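Inventory at Prornby

1. The Schedule

The lease on the house at Prornby ended on Dec 30, 2022, at noon. Osaze Okeke had been retained by Lustar to list the contents before the keys changed hands. The list had a fixed format: item, room, condition, disposition. Disposition was one of three letters. K meant keep, S meant sell, D meant discard.

He began with the ground floor at first light. Kitchen table, fair, S. Kettle, poor, D. Coat rack, good, S. The gas meter under the stairs read 1766 and he wrote that down as well, on the back page, where Lustar kept a box for utilities.

The tenant was Ifeoma Nwankwo. She had rented the house for 54 months and had packed most of it into cartons already. The cartons were taped and numbered in black marker. She followed him from room to room and did not interrupt, except to correct the name of the street on his cover sheet. It was Afolabi Lane. He had written Afolabi Road.

2. The Back Bedroom

The door of the back bedroom stuck at the top corner. Osaze noted the door under defects and went in.

"I haven't done this one," Ifeoma said.

"It only has to be listed. It doesn't have to be packed."

"The van is coming at eleven."

He wrote: bed, large, one. Under it he wrote: fitted sheet, pale, creased. The form allowed 60 characters per line. He had to abbreviate the comforter to fit it in – comf., quilted, olive-gray, bunched, far half of bed. The pillow took a line of its own, white case, green diamonds.

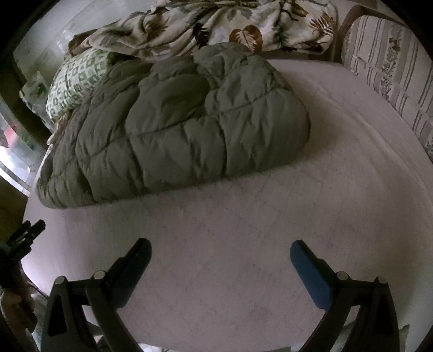
3. Disposition

Osaze held the pen over the last column.

"The bed stays with the house," he said. "It was on the incoming list. The bedding wasn't."

"The bedding is my brother's."

"Then it's K."

"He isn't coming back for it. He's in Sinlow now. He left in June."

The form had no letter for that. He turned to the notes on the inside cover. Items belonging to a third party were to be entered as K, with the name and forwarding address of the owner, or as D, with the signature of the tenant. He read both options aloud.

Ifeoma went to the window and tried the catch. It worked. He entered it under fittings, good.

"What happens to the D items?" she asked.

"A truck takes them on Monday."

"And if I sign and then take the comforter anyway?"

"Then the truck is short one comforter. It's not weighed."

She signed on the line for the comforter and on the line for the sheet. At the pillow she stopped, crossed out his D, and wrote a K above it. She added an address in Sinlow, in small capitals, with the postal code. The correction needed both sets of initials, and they both initialed it.

4. Handover

The van arrived 30 minutes late. Osaze stood in the hall with the clipboard and marked each carton as it passed. The comforter went out last, under Ifeoma's arm, with the pillow inside it. He had no line for the two together, so he ticked the pillow.

She gave him the keys, front and back. He tried each one in its lock, wrote "working" twice, and asked her to sign for the meter reading.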